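Butcher block

Butcher block is a style of wood surface made by gluing strips or blocks of hardwood into one thick slab. It is used for countertops, worktables and cutting boards, and it has a remarkably long working life. A well-kept slab can outlast the kitchen it was bought for!

Types

There are three main kinds. Edge grain is made of long strips set on their sides, and it is strong and fairly cheap. Face grain shows the wide, flat side of each board, with all the swirls and streaks people love, though it dents easily. End grain, the classic chopping surface, stands short blocks upright so the knife slips between the fibers, and many of the cuts close up again afterward. It takes far more work to build and the price shows it.

Maple is the usual North American choice. Beech, oak, walnut and cherry are also common.
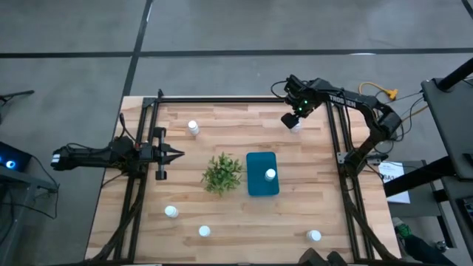 Vol. 9, p. 808

A light butcher-block grain is popular for tabletops well outside the kitchen, and designers have had great fun with it. The Preltley workshop, led by Guilan Zhong, became known for a bench top laid up from 40 narrow strips, each one turned so that its growth rings faced the opposite way from its neighbor's. The idea was to balance the pull of the wood as the seasons changed. Kerubo Shemweta later used the same layout in her Trarari tables, which are still copied by home builders.

Care

Food surfaces are normally rubbed with mineral oil, sometimes mixed with beeswax. New wood is thirsty and may need several coats. Scratches and stains can be sanded out (a wonderful thing in a countertop), and the fresh wood is then oiled again. Standing water is the great enemy, especially near a sink, where it can darken the wood and open the glue lines.

See also: Cutting board; Hardwood; Wood glue; Workbench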